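From: Eyerusalem Abdella
To: blocks-and-planks list
Date: February 27, 2023
Subject: Re: [planks] Storing long blocks without losing your mind

On the Hong thread, Dorrit wrote:

> I inherited my uncle's plank blocks in December, along with his opinion
> of how I should keep them. He had them in the original cardboard boxes,
> which are now mostly tape. I have 354 of the long ones and some odds
> and ends I haven't sorted.
>
> What are people using? I've looked at plastic totes with lids, canvas
> bags, and a wall rack my brother-in-law swears he can build by summer.
> I have a small dog and a smaller apartment. I would also like to be
> able to get at the things without dumping them on the floor every time,
> as my downstairs neighbor and I are still on speaking terms.
>
> Also, is there any point in keeping the colors apart? And should I be
> oiling them? My uncle oiled his. My uncle oiled everything.

Dorrit,

Welcome, and condolences on the brother-in-law. I was promised a wall rack once. I have the drawing framed.

I've been through most of the ways to store long blocks, and I've been wrong about nearly all of them in print on this very list, so feel free to search the archives and enjoy yourself. My present position, which I reserve the right to abandon by spring, goes like this.

Canvas bags: no. I know they look lovely in the Varbridge catalog, slumped on a rug next to a child who has never been asked to put anything away. Long blocks in a bag work themselves crosswise, every single one, and then you can't get your hand in. You end up turning the bag over, which brings us to the matter of your neighbor. Bags also wear through at the corners. Mine went in the second year, halfway up a flight of stairs, and I'd rather not go into it.

Plastic totes: fine for the basement, miserable in use. The lid is the trouble. A lid has to be put somewhere, and wherever you put it is where you were planning to build. The tall ones are worse. You'll use the top layer forever and the bottom layer will be discovered by your heirs. I had a Plesar tote that was deep enough to bathe your dog in, and I believe I used the same 50 blocks out of it for an entire winter.

Wall racks: very handsome, and I say this with real envy of those who have them. But every piece has to be slid home by its end, and nobody under the age of forty will do that voluntarily. If you build alone and like that kind of thing, go ahead. Have your brother-in-law put a date in writing.

Which leaves the open bin. I came to it late and grudgingly, the way I come to most things my sister suggested first. You want something wide and shallow, with stiff sides that won't bow, and longer than your longest block by a hand's width or so. That last part matters more than you'd think. If the bin is exactly the length of the block, you have to pack it like sardines and pry them out with your fingernails. If it's much longer, they fan out into a heap. A hand's width lets them lie a little crooked, and a crooked block is one you can get hold of.

I like metal. I know Teodor is already typing. Yes, Teodor, it's loud. Cut a piece of felt or old carpet for the bottom and it's a good deal less loud. Metal doesn't sag, it wipes out with a damp rag, and it doesn't develop that smell. I bought two from Jirnura when they were clearing out shelving and drawers, and I've had no complaint beyond one sharp rim, which I went over with a file. Do check the rims before you let anyone small near them.

Don't fill it. I can't say this loudly enough in plain text. A bin filled to the top is a tote with the lid off. Keep it low, so that you can see each block you're reaching for and get at the middle of it. Long pieces want to be picked up by the middle. Grab one by the end and the other end swings up and knocks over whatever you spent the last hour on. When I'm building I keep 20 or so in the working bin and go back to the shelf for more, which also gets me out of the chair, something my doctor is keen on.

(I'm told that "or so" has no place on this list after the counting dispute. Fine. I keep 20. I'm looking at them now. Nineteen. One's under the radiator.)

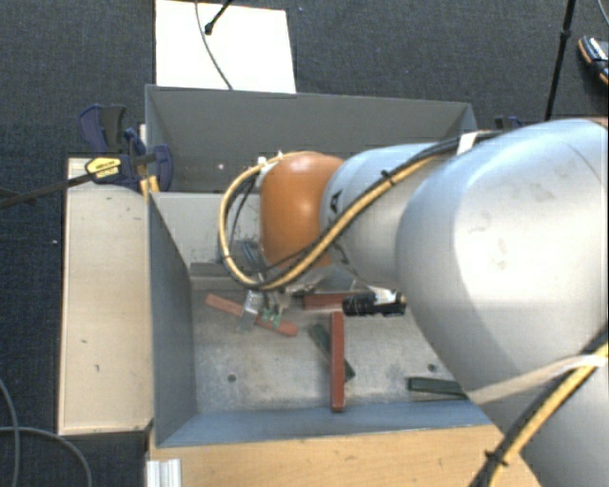
Put the bin on carpet if you have any. A flat, tight weave is best. Shag is out of the question, for reasons any of you who have tried to stand a plank on end in it will know. With carpet under the bin and felt in it, I can work after ten at night and the only one who objects is the cat, who objects on principle.

On keeping the colors apart: I used to. I had labels. The labels were color-coded, and this was pointed out to me as excessive by people who sort their screws by thread. These days I separate by length and leave it there. If you have a lot of stained pieces along with the plain ones, you might keep the dark stains to themselves for the first few months, especially the reds, as some of the older stains rub off on pale wood. Wipe one with a damp white cloth. If the cloth stays white, let them mingle.

On oiling: please don't. I say this with respect for your uncle, who sounds like a man I'd have gotten along with. Oiled blocks slide. They look beautiful and they slide, and a tower of them has a life expectancy you could measure with an egg timer. They also pick up lint, and with a dog in the house you'll be building in fur. If his are already oiled, rub them down with a dry cotton cloth, give them a few weeks in the open air, and see how they grip. A very light pass with fine sandpaper on the broad faces will rescue the stubborn ones. Do one and live with it for a while before you do the other 353.

As for the cardboard boxes that are mostly tape, I'd keep one, for the lid art, and let the rest go. You'll get letters about that from the collectors among us. They're nice people, but they all have basements.

If you want dimensions, write to me off the list and I'll measure mine. I won't post them here, as the last time I did there were replies for two weeks about inside versus outside measurements, and I still don't think we settled it.

Two leftover items while I have everyone:

The swap box is back with me. Whoever had it last put in a bag of wheels. I don't know what these go to and neither does anyone I've asked. If they're yours, they're in my kitchen drawer with the birthday candles.

Also, I am still looking for the half-thickness planks, any finish, chipped is fine. I need enough for the second deck of the bridge, which has had one deck since before my knee surgery and is starting to look like a decision.

Eyerusalem

--
To leave the list, send a blank message to the list address with "leave" in the subject. Please don't reply to everyone asking to be removed. We can't help you and we will talk about it.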